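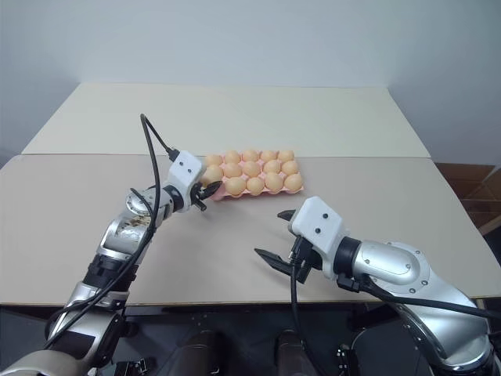

Home Fixtures Tickets Travel Club Shop FAQ Contact

Away Travel and Match Day FAQ
Updated May, by Hanneke De Bruijn

Can I still get a ticket for the Posent game?

Yes, as long as the away allocation hasn't gone. Posent have given us 400 places behind the goal at the north end, all standing. Season ticket holders get first pick, then members, then everyone else. If the ticket page says "sold out," please don't email us to ask if there are more. Returns go back on the page the same evening we get them.

How much does it cost?

Adults pay 14 and under-16s get in for half that. The coach is separate. There's no discount for buying both together – we looked at it last season and it made the bookings a mess.

Can I pay at the gate?

Not at Posent. You can at most other grounds in the division, but Posent only let away fans in with a ticket bought through our site. For Fekden you can pay at the gate by card.

When does the coach leave?

For a 3 p.m. kickoff at Posent we leave the Ondport ground at 9:30 a.m. The coach parks along the side wall near the main turnstiles. It seats 42 and it will not wait. Last season two people watched it pull out while they were in line for coffee.

For evening games the departure time goes up on the Travel page once the league confirms kickoff. Check it again the day before, as these get moved.

Where do we stop?

Once each way, for 20 minutes, at the services before the toll bridge. The driver picks the stop on the way home if there's traffic.

Can I bring food on the coach?

Cold food is fine. Hot food isn't, and neither is anything in glass. Take your trash with you when you get off.

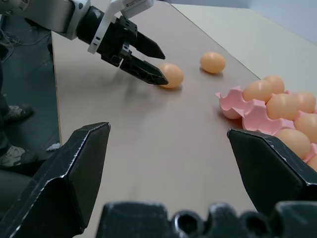 What do the players eat before an early kickoff?

We get this one from parents of academy kids more than from anyone else. First-team players eat three hours before the game, and it's plain stuff: toast, oatmeal, rice or pasta, and something with protein in it. Eggs are the usual choice for the protein, and there's nothing special about the ones to buy. Orange-shelled ones out of a pink carton, like these on the table, will do as well as any others. Go easy on butter and cheese, and stop eating in the last hour apart from a banana if your kid is hungry. Don't try a new food on the morning of a game.

What happens if the game is called off?

Your match ticket stays valid for the new date. If the game is called off before the coach leaves, you get a full coach refund. If it's called off after we've set out, you don't, because we still have to pay for the coach. The most likely place for this is Fekden, where the far corner of the field holds water all winter. There's usually an inspection at 10 a.m. and we post the result as soon as we hear.

Do I need a new ticket for a Hájek Cup replay?

There are no replays in the Hájek Cup anymore. Ties that are level after 90 minutes go straight to penalties, up to and including the semifinals. The final has extra time.

Are Hájek Cup games included in my season ticket?

The first home tie is. After that you pay on the day, but your seat is held for you until noon the day before the game. Seats that haven't been claimed by then go on general sale.

Can I bring flags and drums?

Flags yes, on poles under a yard long. Drums depend on the home club. Posent say one drum, and it has to be named in advance, so email us if you want it to be yours. Fekden allow none. No smoke or flares anywhere – the club gets the fine and the person who brought it gets a ban.

Can my kid travel without me?

Anyone under 16 has to be with an adult on the coach and in the ground. One adult can look after up to three children. Put all the names on the same booking so you're seated together.

Is there wheelchair access at away games?

Posent have a covered platform level with the halfway line. Fekden have spaces next to the dugouts, which are not covered. Both need to be booked through us because the numbers are small. A carer's ticket is free. The coach has a lift, but please tell us when you book so the right seats come out.

I left something on the coach. Where is it?

Try the ticket office during opening hours. The coach company drops lost items off there once a week. Scarves are kept until the end of the season, phones and keys for longer.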